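Flinton Repair Bench – Gallery
Home > Gallery > Desktops

Posted Thu 12 June by Olga Sequeira

The Tranville office sent us a batch of Dell towers to be checked and sorted for reuse. Most of the work is the same on each one: side panel off, a look at the board and cables, a note of what is fitted, then on to the next. Job number for the batch is 3117.

We work with the tower lying on its side. It keeps the board flat and the screws where you put them.
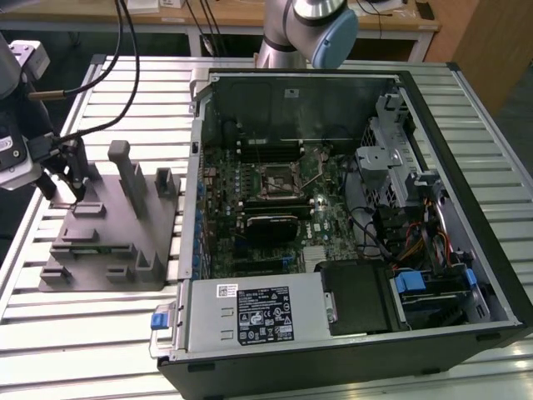

Dell tower with the CPU socket empty. Power supply at lower left, drive cage at upper right.

Processors are stored separately from the cases and labeled with the job number. If you come across an open socket, keep your fingers and tools away from it. Hacer Dursun has the socket covers – ask her for one before a case goes back on the shelf.

The blue plastic pieces are latches and release tabs. They do not need a screwdriver. If one feels stuck, check for a cable caught behind it before pulling harder.

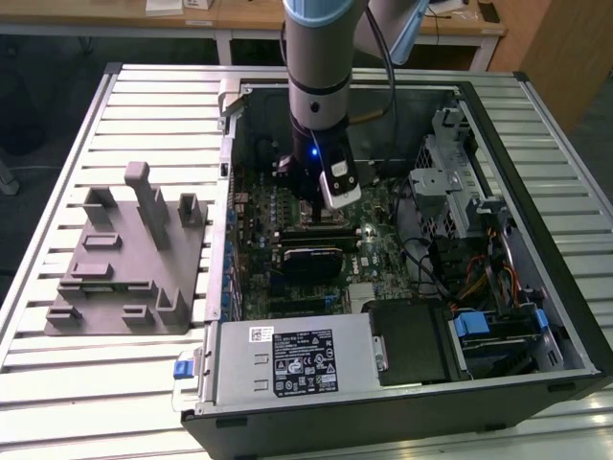

Graphics card and memory modules on the Dell board, with the power cables running by the drive cage.

Memory and graphics cards are listed on the job sheet by slot. Mafalda Tavares is keeping the sheets for this batch, so hand yours to her at the end of the day – finished or not.

More pictures will go up later in June.

Previous gallery: Coelho laptops
Back to top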